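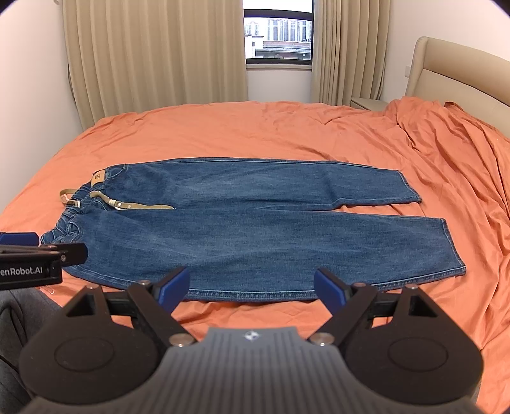 Entili two-hand gripper kit, self-assembled version
Reviewed by Hatsue Okabe
March 8, 2024

Price paid: $351 for the pair, from Grillbridge
Build time: three evenings
Rating: 4 out of 5

I bought the Entili kit to record folding and sorting demonstrations at home for a small two-arm setup I'm putting together. The arms are Bunari and still half wired on the bench. The grippers work without them. You hold one in each hand, do the job yourself, and use the recordings later when the arms are ready. The fingers on the hand-held version are supposed to match the ones that go on the arms, and that was the reason I picked Entili over the Estell set, which is cheaper but uses a different finger shape on each.

What comes in the box

Two housings, the finger linkages, the blue pads, a cable set, a camera mount for each hand and a bag of hardware. The parts list gives 118 fasteners for the pair. They come in one bag, unsorted, and several of the screws differ only by a millimeter or two in length. Sort them before you start. I used a muffin tin.

The instructions are a printed sheet with exploded drawings and a longer PDF. The drawings are good. The PDF was written for the previous version and still shows the old cable exit, so ignore pages 9 and 10.

The build

First evening was the housings. They are molded cleanly and the two halves met without sanding. The inserts for the main screws were already in place.

Second evening was the fingers, and most of the work is here. Each finger is a linkage, so if one pivot is tighter than the others the pad tips as it closes. I had the left hand together and had to take it apart again. What worked for me was to leave every pivot a quarter turn loose, open and close the fingers a few dozen times, then tighten from the base outward. Use thread locker on the pivots at the end. The kit doesn't include any and it should. I had one screw back out after a week without it.

Third evening was cables, cameras and calibration. The cable set is longer than it needs to be. I tied the slack at my forearm with a hook-and-loop strap. The calibration routine asks you to open and close each hand fully at three speeds and takes a few minutes. My right hand failed the first time because the finger wasn't reaching its stop. Backing off one pivot fixed it.

Tools needed: two hex drivers, small needle-nose pliers, and good light. No soldering.

In use

I do the recording on the bed. It's the largest flat surface in the apartment, the height is fine standing up, and the plain orange sheet gives good contrast with the clothes I've been working on. Jeans have been the main test. They are heavy, the seams are thick, and the layers don't separate easily, so they show up any weakness in a gripper fairly fast.

Denim turned out to be easier to hold than I expected and harder to pick up. Once a fold is between the pads it stays there. Getting the fold is the trouble, as the pads are flat and the cloth lies flat too. Pressing down slightly and closing slowly raises a ridge you can grab. If you come in too fast the pads slide over the top.
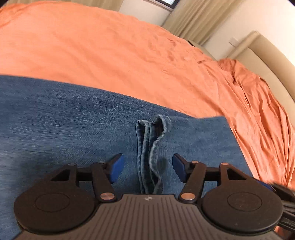
Pads open on either side of a raised fold of denim.

Seams and hems are the best places to start. The belt is another matter. A cloth belt left in the loops shifts around whenever the waistband is lifted, and a metal buckle is awkward for soft pads. I now do some recordings with the belt in and some with it out, and keep them in separate folders.

T-shirts and dish towels were no problem. Socks were fine. A thin scarf slipped out over and over, and I gave up on it.

Comfort

Each hand weighs almost 300 grams with the camera on, most of it toward the front. For short sessions you don't notice. After half an hour my wrists were tired. Smaller hands may want to shim the trigger. I added a strip of foam tape and it helped.

The housing is ribbed, and I found it easy to wipe down, though lint from the sheet collects in the grooves.

Software

It records, it saves, and it labels left and right correctly. Syncing the two hands needs both of them started from the same screen. If you start one by itself and then the other, the files are offset and you have to line them up by hand. There's supposed to be an update in June. I wouldn't buy on the strength of it.

What I'd change

Bag the screws by step. Include thread locker. Correct the PDF. Offer a shorter cable set. Spare pads would also be welcome, and Grillbridge didn't have them in stock when I asked.

Who it's for

People who already have arms, or are building them, and want matching fingers. If you only want to try out a gripper by hand, the Estell set costs less and goes together in one evening. If you are patient with small screws, the self-assembled Entili is worth doing over the finished version, and you'll know how to take a finger apart when a pivot works loose.

I'll add a note once the Bunari arms are running and I can say how well the fingers match.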